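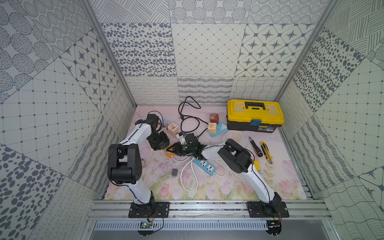
Skedholm 영수증 프린터를 드디어 살렸다. 살렸다고 쓰니까 거창한데, 원래 고장 난 물건은 아니었고 그냥 말이 안 통하던 물건이었다. 요즘 컴퓨터랑 말이 안 통하는 애를 데려다가 통역을 하나 붙여준 셈이다. 11월 내내 퇴근하고 밤마다 이거만 붙잡고 있었더니 책상이 난리다.

시작은 이랬다. 동네 중고 거래 앱을 보다가 감열식 영수증 프린터가 올라온 걸 봤다. 사진이 딱 한 장이었고 설명은 "작동 확인 안 됨, 케이블 없음"이 전부. 이런 글을 보면 보통 사람은 뒤로 가기를 누르겠지만 나는 이미 채팅을 보내고 있었다 ㅋㅋ 옛날부터 아침에 일어나면 오늘 할 일이 영수증으로 드르륵 나오는 그런 걸 갖고 싶었거든. 할 일 앱은 깔아도 안 보는데, 종이로 나오면 손에 쥐게 되니까 그래도 한 번은 보지 않을까 하는 기대가 있었다. (결과부터 말하면 반반이다. 이 얘기는 뒤에서.)

물건을 받아 와서 밑판을 뒤집어 보니 모델명 스티커는 다 지워져 있고 Skedholm이라는 로고만 플라스틱에 찍혀 있었다. 검색해도 나오는 게 거의 없었다. 오래된 포럼 글 하나에 누가 "이거 설명서 있는 사람?"이라고 물어본 게 있었는데 답글이 하나도 안 달려 있더라. 그 사람은 잘 지내고 있을까. 혹시 이 글을 보고 계시다면 아래 내용이 도움이 되길 바랍니다. 많이 늦었지만요.

뒷면에는 전원 잭 하나랑 전화선 꽂게 생긴 작은 구멍 하나가 있다. 처음에는 당연히 금전함 여는 단자인 줄 알았다. 영수증 프린터에는 보통 그런 게 달려 있으니까. 그래서 통신 포트는 어디 있나 하고 한참을 찾았는데, 없다. 아무리 돌려 봐도 없다. 나사를 풀어서 기판을 보고서야 그 작은 구멍에서 나온 선 네 가닥이 메인 칩 쪽으로 곧장 들어간다는 걸 알았다. 금전함 단자인 줄 알았던 그게 통신 포트였다. 도대체 왜 이렇게 만들었는지 모르겠다. 설계한 사람이 전화기 회사 출신이었나?

아무튼 선은 네 가닥이고, 그중에 하나는 접지다. 멀티미터로 삑삑 찍어서 전원 잭 바깥쪽이랑 이어진 걸 찾으면 되니까 이건 쉬웠다. 다른 하나는 켜자마자 5V가 딱 나와 있었다. 남은 둘이 문제인데, 한쪽은 높은 전압에 가만히 붙어 있고 다른 한쪽은 둥둥 떠서 값이 제멋대로였다. 가만히 붙어 있는 쪽이 프린터가 말하는 선, 떠 있는 쪽이 프린터가 듣는 선이겠거니 하고 일단 마스킹 테이프에 '입', '귀'라고 써서 붙여 놨다. 이 테이프는 아직도 붙어 있다. 너무 마음에 들어서 안 뗄 거다.

여기서 첫 번째 삽질이 시작된다.

내가 가진 시리얼 변환기는 Ronitow에서 나온 제일 싼 거였다. 서랍에 굴러다니던 건데 예전에 공유기 펌웨어 날려 먹었을 때 한 번 쓰고 처박아 둔 거다. 이걸 입이랑 귀에 연결하고 터미널을 열어서 아무 글자나 쳐 봤다. 조용. 속도를 바꿔서 다시 쳐 봤다. 조용. 입이랑 귀를 바꿔 봤다. 조용하다가 갑자기 종이가 드르륵 나오는데, 중국어 같기도 하고 바코드 같기도 한 뭔가가 잔뜩 찍혀 있었다. 진짜 소리 질렀다. 깨진 글자라도 나왔다는 건 듣고는 있다는 거니까!

그런데 다시 해 보니 또 안 된다. 어떨 땐 나오고 어떨 땐 안 나온다. 이게 제일 사람 미치게 하는 종류의 고장이다. 아예 안 되면 포기라도 하지, 열 번 치면 한두 번은 뭐가 나오니까 계속 치게 된다. 거의 슬롯머신이다. 그날 밤에 새벽까지 종이를 얼마나 뽑았는지 모른다. 바닥에 깨진 글자 영수증이 깔려서 고양이가 그 위에서 잤다.

며칠 동안은 속도 설정이 문제라고 굳게 믿었다. 그래서 흔히 쓰는 속도를 하나씩 바꿔 가면서 똑같은 글자를 보내는 스크립트까지 짰다. 이름도 지어 줬다, Plolum. 아무 뜻 없다. 종이가 나올 때 나는 소리가 나한테는 그렇게 들렸다. 플롤룸, 플롤룸. 들어 보면 안다.

Plolum의 첫 버전은 정말 한심했다. 속도를 바꾸고, 글자를 보내고, 잠깐 쉬고, 또 바꾸고. 나는 옆에서 뭐가 찍히나 보다가 종이에 볼펜으로 메모를 했다. 자동화를 하겠다고 스크립트를 짜 놓고 정작 기록은 볼펜으로 하는 사람, 그게 나다. 그래도 이걸로 속도 후보가 좁혀지긴 했다. 특정 속도에서만 깨진 모양이 매번 비슷하게 나왔다. 모양이 비슷하다는 건 뭔가 규칙이 있다는 얘기고, 규칙이 있으면 풀 수 있다는 얘기다.

깨진 글자를 표로 정리하다가 한밤중에 깨달았다. 비트가 뒤집혀 있었다. 1로 보낸 게 0으로, 0으로 보낸 게 1로 들어가고 있었던 거다. 옛날 방식의 시리얼 신호는 극성이 반대라는 건 책에서 분명히 읽었는데, 전압이 5V밖에 안 되길래 요즘 방식이겠거니 하고 아예 의심을 안 했다. 전압은 요즘 방식, 극성은 옛날 방식. 이런 혼종이 있을 줄이야. 그러니까 프린터는 계속 듣고 있었고 내가 계속 거꾸로 말하고 있었던 거다. 미안하다 프린터야.

극성은 트랜지스터 하나로 뒤집었다. 브레드보드에 트랜지스터 하나 꽂고 10킬로옴 저항 하나를 베이스에, 같은 거 하나 더를 위로 당겨서. 학교 다닐 때 실습 시간에 만들고 다시는 쓸 일 없을 줄 알았던 그 회로 맞다. 연결하고 "안녕"은 한글이라 안 될 테니까 hello를 쳤다.

hello가 나왔다.

진짜로 hello라고 찍혀 있었다. 글자가 좀 흐리긴 했는데 읽을 수 있었다! 그 영수증은 모니터 밑에 붙여 놨고 감열지라서 언젠가 하얗게 날아가겠지만 그때까지는 가보다. 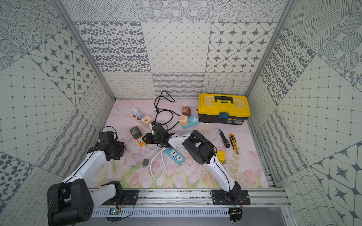 Dayana Agudelo: 글자가 흐린 건 헤드 탓하기 전에 전원부터 재 봐. 찍는 순간에 전압이 얼마나 주저앉는지. 가만히 있을 때 재면 다 멀쩡하게 나와.

블로그에 중간 경과를 올렸을 때 달린 댓글인데, 이게 결정적이었다. 나는 그때까지 헤드가 닳은 줄 알고 소독용 알코올로 열심히 닦고 있었다. 닦으면 기분상 조금 진해지는 것 같기도 했고 (기분 탓이었다). 댓글을 보고 멀티미터를 전원에 물려 놓고 찍어 봤더니 정말로 종이가 나오는 순간에 숫자가 쑥 떨어졌다. 가만히 있을 땐 멀쩡. 찍을 때만 쑥. 어댑터를 아무거나 잭 맞는 걸로 꽂아 놨으니 당연하다면 당연하다. 감열 프린터는 헤드를 달굴 때 전류를 한 번에 왕창 먹는데, 내가 꽂은 건 원래 탁상용 스탠드에 쓰던 거였다.

그래서 어댑터를 새로 샀다. Kontogiannis라고 내가 가끔 부품 시키는 온라인 가게가 있는데, 화면이 정말 옛날 화면이고 검색도 이상하고 장바구니가 가끔 혼자 비워진다. 그런데 물건은 제대로 온다. 포장도 쓸데없이 꼼꼼하다. 저항 몇 개 시켰는데 뽁뽁이를 세 겹으로 감아서 보내 준 적도 있다. 이번에도 어댑터 하나에 커넥터 몇 개, 감열지 롤까지 같이 시켰다. 배송비가 아까우니까 자꾸 뭘 더 담게 되는데 이게 다 그 사람들 작전인 것 같다.

새 어댑터를 꽂으니까 글자가 확 진해졌다. 허무할 정도로. 알코올로 닦던 저녁 시간들 돌려줘...

이제 글자는 나오니까 할 일 목록을 뽑아 보자 하고 Plolum을 갈아엎었다. 텍스트 파일을 하나 읽어서 프린터로 보내고 마지막에 종이를 조금 밀어 주는, 그게 다인 프로그램이다. 짧은 목록은 잘 나왔다. "우유 사기, 빨래, 전화하기" 이런 거. 그런데 목록이 좀 길어지면 중간에서 뚝 끊겼다. 처음에는 파일을 잘못 읽는 줄 알고 내 코드를 한참 뒤졌는데 코드에는 문제가 없었다. (문제가 있긴 했는데 이 문제는 아니었다.)

이번에는 볼펜 말고 제대로 세어 봤다. 글자를 번호 매겨 가며 길게 보내고 어디까지 찍히나 본 거다. 129번째부터 사라졌다. 몇 번을 해도 129번째. 버퍼가 딱 거기까지인 모양이다. 프린터가 종이에 찍는 동안 나는 아랑곳하지 않고 계속 떠들고, 프린터는 더 못 담으니까 그냥 흘려버리고. 사람하고 대화할 때도 나 좀 그런 편이라 약간 찔렸다.

이럴 때 쓰라고 있는 게 '입' 선이다. 프린터가 바쁘면 바쁘다고 신호를 보내 줄 거라고 생각하고 입 선을 지켜봤는데, 얘는 정말 과묵했다. 전원 켤 때 한마디 하고 끝. 바쁘다는 말도 없고 종이 떨어졌다는 말도 없다. 내가 신호를 뒤집어 읽고 있나 싶어서 그것도 바꿔 봤는데 똑같았다. 혹시 설정 명령을 보내면 말이 많아지려나 해서 다른 회사 프린터 명령어도 이것저것 던져 봤다. 대부분은 무시당했고 하나는 먹혔는데 글자가 두 배로 커지는 명령이었다. 되돌리는 명령은 안 먹혀서 전원을 뺐다 꽂아야 했다.

그래서 그냥 천천히 말하기로 했다. 한 줄 보내고 쉬고, 한 줄 보내고 쉬고. 우아하지 않다는 건 나도 안다. 신호선을 제대로 파헤쳐서 흐름 제어를 붙이면 훨씬 빨라질 텐데, 할 일 목록 뽑는 데 속도가 왜 필요한가 싶다. 아침에 이 닦는 동안 나오면 된다. 오히려 한 줄씩 플롤룸, 플롤룸 하고 나오는 게 듣기 좋다.

다음은 한글이다. 아, 한글.

당연히 이 프린터 안에는 한글 글꼴이 없다. 한글을 보내면 예의 그 중국어 같은 무늬가 나온다. 영어로 할 일을 쓰면 되지 않느냐고 할 수도 있는데 "분리수거"를 영어로 쓰고 싶지는 않았다. 그래서 글자를 그림으로 바꿔서 보내야 하는데, 그러려면 그림 찍는 명령을 알아야 하고, 설명서는 없고. 여기서 또 며칠이 갔다.

방법은 무식했다. 다른 회사들이 쓰는 그림 명령을 찾아서 하나씩 넣어 보고 뭐가 나오나 봤다. 어떤 건 빈 종이만 계속 나왔고 (종이 멈추려고 전원을 뽑으러 책상 밑으로 기어 들어갔다), 어떤 건 시커먼 줄이 나왔다. 시커먼 줄이 나온 걸 붙잡고 값을 조금씩 바꿔 보니 세로로 점을 찍는 방식이라는 걸 알게 됐다. 가로로 한 줄씩이 아니고 세로로 짧은 기둥을 옆으로 쭉 늘어놓는 식. 그것만 알면 나머지는 계산이다. 글꼴을 점으로 바꾸고, 기둥으로 자르고, 순서대로 보낸다.

첫 한글은 거울에 비친 것처럼 뒤집혀 나왔다. 두 번째는 위아래가 뒤집혔다. 세 번째는 반듯하게 나왔는데 줄 사이에 하얀 틈이 있어서 글자가 허리가 끊긴 것 같았다. "분리수거"가 정말로 분리가 되어 있었다. 줄 간격 줄이는 명령은 다행히 다른 회사 것과 같아서 금방 잡았다. 그렇게 해서 나온 제대로 된 첫 문장이 "분리수거 하기"였고 그날 분리수거는 안 했다.

한 가지 더, 혹시 따라 하실 분이 있을까 봐 적어 둔다. 그림으로 보내면 데이터가 글자로 보낼 때보다 훨씬 많아져서 아까 그 버퍼 문제가 바로 다시 터진다. 나는 기둥 묶음을 잘게 나눠서 보내고 사이사이에 쉬게 했다. 쉬는 시간이 너무 짧으면 글자 오른쪽이 날아가고, 너무 길면 줄이 자기 혼자 넘어가 버린다. 적당한 값은 프린터마다 다를 것 같으니 직접 찾아야 한다. 시커먼 그림을 찍을 때는 더 오래 쉬어야 하더라. 헤드가 할 일이 많아서 그런 것 같은데 확인은 안 해 봤다.

브레드보드에 있던 건 만능기판으로 옮겼다. 납땜은 여전히 못한다. 뒷면은 절대 안 보여 줄 거다. 트랜지스터 다리를 한 번 거꾸로 꽂아서 다시 뗐고, 떼다가 동박이 같이 떨어져서 점퍼선으로 이었고, 그 점퍼선이 짧아서 하나를 더 이었다. 그래도 흔들어 보고 당겨 봐도 잘 붙어 있다. 커넥터는 Kontogiannis에서 온 걸 썼고, 원래 전화선 구멍에 그대로 꽂을 수 있게 했다. 프린터 본체에는 구멍 하나 안 뚫었다. 이건 좀 뿌듯하다.

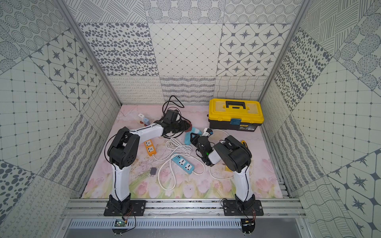 오른쪽이 흰 플러그.

그래서 매일 쓰고 있느냐. 쓰고 있다! 아침 일곱 시... 는 아니고 내가 일어나서 버튼을 누르면 나온다. 원래는 시간 맞춰 자동으로 나오게 했는데, 자다가 어두운 방에서 갑자기 플롤룸 플롤룸 하는 소리를 들으면 심장이 내려앉는다. 이틀 만에 껐다. 버튼은 집에 있던 키보드 스위치를 하나 떼서 달았고 키캡은 빨간색이다. 누르는 맛이 좋아서 쓸데없이 한 번 더 누르게 된다는 단점이 있다. 그러면 똑같은 할 일이 두 장 나온다. 할 일이 두 배가 된 기분.

아까 반반이라고 한 건 이런 뜻이다. 종이를 들고 나가기는 한다. 주머니에 넣고 나간다. 그리고 저녁에 옷 벗을 때 꺼내 본다. 그래도 앱 쓸 때보다는 낫다. 앱은 저녁에도 안 봤으니까. 줄 긋는 재미도 있어서 이미 끝낸 일을 일부러 목록에 넣고 긋기도 한다. 이거 나만 하는 거 아니지?

목록에는 날씨도 한 줄 넣었다. 비 오면 우산 그림이 나오게 하고 싶었는데 내가 점 찍어서 그린 우산이 아무리 봐도 버섯이라, 지금은 그냥 '비'라고만 나온다. 버섯 버전도 파일은 남겨 뒀다. 가끔 몰래 뽑아 본다.

아직 못 한 것들도 있다. 종이가 떨어져도 Plolum은 모르고 신나게 보낸다. 종이 센서가 기판에 있는 건 봤는데 그 신호가 밖으로 나오는지는 모르겠다. '입' 선이 켤 때 한마디 한다고 했잖아요, 그 한마디가 뭔지도 아직 해독을 못 했다. 뒤집어 봐도 글자로는 안 읽힌다. 종이가 있을 때랑 없을 때랑 그 한마디가 다른지 비교해 보면 될 것 같은데 이걸 쓰면서 지금 막 생각났다. 해 봐야지.

그리고 커터. 종이 자르는 날이 달려 있는 모델인 줄 알았는데 그냥 톱니였다. 손으로 뜯어야 한다. 왼손으로 뜯으면 잘 안 뜯기고 꼭 마지막 줄이 같이 찢어진다. 그래서 Plolum이 종이를 넉넉하게 밀어 주도록 바꿨더니 이번에는 종이가 아깝다. 지금은 그 중간 어디쯤으로 맞춰 놓고 조심해서 뜯는다.

코드를 올려 달라는 분이 있었는데 지금 상태로는 부끄러워서 못 올리겠다. 변수 이름이 전부 입, 귀, 기둥, 버섯이다. 정리하면 올릴 텐데 정리를 언제 할지는 나도 모르겠고, 급하신 분은 댓글 주시면 부끄러운 상태 그대로 보내 드릴게요. 대신 읽고 웃지 않기.

배선은 말로 다시 적어 둔다. 구멍을 정면에서 봤을 때 왼쪽부터 접지, 귀, 입, 5V 순서다. 귀 쪽에만 트랜지스터로 뒤집어서 넣으면 된다. 5V 선은 안 쓰고 비워 뒀다. 여기서 전기를 빼다 써도 되는지 모르겠어서 그냥 안 건드렸다. 같은 로고라도 순서가 다른 물건이 있을 수 있으니 꽂기 전에 꼭 직접 재 보시고요. 접지부터 찾는 게 편하다.

내일 아침 목록 맨 윗줄에는 감열지 주문이라고 적어 놨다. 실험하느라 롤을 거의 다 썼다.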